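Before We Vote on Another Building

By the time the third rendering went up on the library wall in Nunda, I had stopped looking at the students in it. They are always the same students. They carry one notebook each, they are all about to laugh, and the sun pours in on them through a two-story atrium that somebody is going to have to heat.

The college wants a new technical center on the Torres lot. The old one leaks, and I don't dispute it. I taught evening drafting there for 16 years and moved my share of buckets. What I dispute is the idea, repeated at every public meeting since August, that a new building will fix what is wrong with technical education in this county.

Look at what the plan says. There is a page and a half on the atrium, and there are "collision spaces," which as far as I can tell are hallways with chairs. The actual teaching shops get four lines. When a woman behind me asked how many welding booths there would be, the man from Hirum, the design firm, said the layout was still "flexible." I have worked with enough architects to know what that means. It means fewer.

We have been here before. When the Nonder annex opened, we were told it would bring in 3000 students a year. I have never seen a follow-up report. I have seen the annex, and most afternoons you could park a bus in the lobby. The upstairs computer lab got new carpet before it got an instructor, and the class I was supposed to teach there was moved back to the leaky building with the buckets. 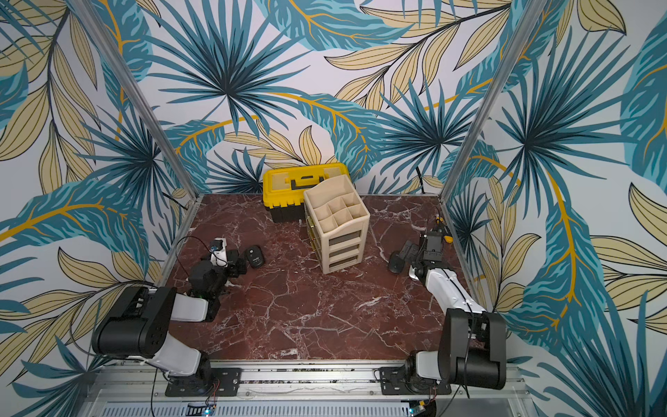
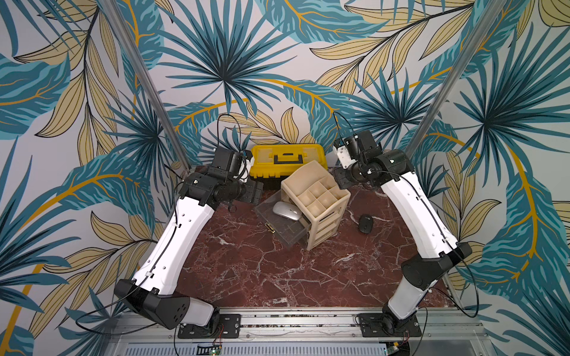 Leaf-print walls, a marble-patterned surface and a yellow toolbox, in both views.

Good technical teaching needs odd, specific things. It needs somebody who knows the equipment and is paid enough to stay. It needs supplies that don't run out before spring. It needs a room that stays open past supper, when people who work days can get there. I read the whole proposal, appendix included, and staffing comes up once, under "future considerations."

Supporters say money for buildings and money for teachers come from different pots, and you can't pour one into the other. Fine. That's true under the rules as they stand. But a bigger building draws on the teaching pot every year it is open – for cleaning, for heat, for the elevator contract, for the software that runs the window shades. The annex did exactly that. The part-time instructors felt it first, and two of the best ones I ever worked beside went to private shops and didn't come back.

I'd also like to hear why repair was dropped so early. A roof is expensive, and so is wiring. The study gives repair one paragraph, says it would extend the life of the building "only" a couple of decades, and moves on. I am past 55 and I would be delighted with a couple of decades.

So here is what I'd want before I vote yes. Put the number of booths and benches in writing. Publish the yearly operating cost next to the construction cost, same page, same size type. Tell us how many students the annex really serves. And commit to full-time instructors for the evening program before the first shovel goes in. If Hirum has to shrink the atrium to get there, I'll live with a smaller atrium.

The next hearing is at 7 p.m. in the old building, room permitting. Bring a coat.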